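Cutting Cell Walk-Round, Before We Buy the Second One
Checked by Lensa Teshome, March
Site: Hailu kitchen lab
Marks used: OK / Fix / Budget

1. Arm and mounting
OK. Joint caps all seated, and the aluminium frame is a joy to work on. You can bolt to any slot you like! I'd order the same rails for cell two from Etska.

2. Cables
Fix. Black cables hang in loops beside the wrist. A proper sleeve kit is 198 and I want it on the first order.

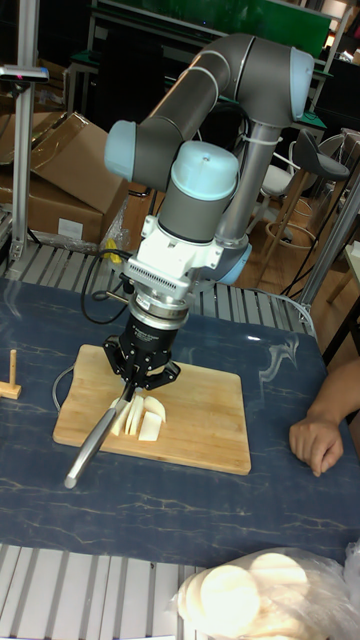

Etska can send the sleeve with the rails, so one delivery charge covers both. Please ask them for the longer length, as we can always trim it.

3. Gripper and knife
Budget. The gripper holds an ordinary kitchen knife, so spare blades cost us very little (lovely). What we do need is a shaped handle insert. Memer quoted 475 for a set, fitted. 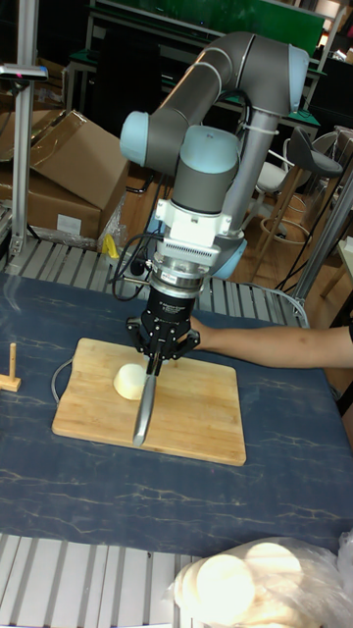 Memer's lead time is three weeks, so the insert has to go in before the arm does. I'd also like a lidded knife box next to the cell, for whenever the tool is off.

4. Hands near the blade
Fix, and first in the queue. Hands and forearms come onto the table with the knife in the gripper. Price a hold-to-run switch and a board clamp for both cells. Speed limit to be written into the start-up sheet. 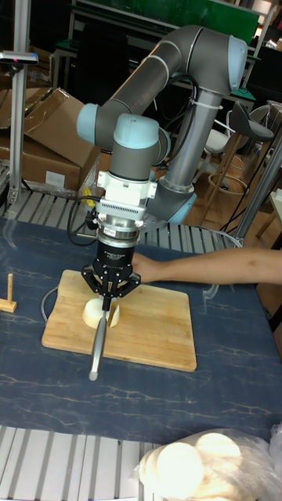

5. Board and table top
OK for trials. The light wooden board is a good size for the reach. For daily food work, budget for 2 wipe-clean boards per cell and a plain top in place of the marbled cover.

6. Stop button
Budget. Cell two needs its own, within arm's length of wherever the helper sits. Test it at every start-up and initial the sheet.

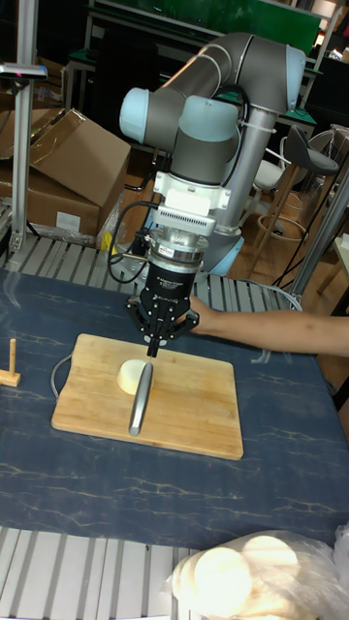 Clileo do a button with a bracket that fits slotted rail, and they'll lend us one to try. Yes please!

7. Floor and storage
Fix. Cardboard boxes behind the table to be flattened or shelved. Leave that side clear for cell two.

Still to come: Clileo's price for the clamp, and a date from Memer.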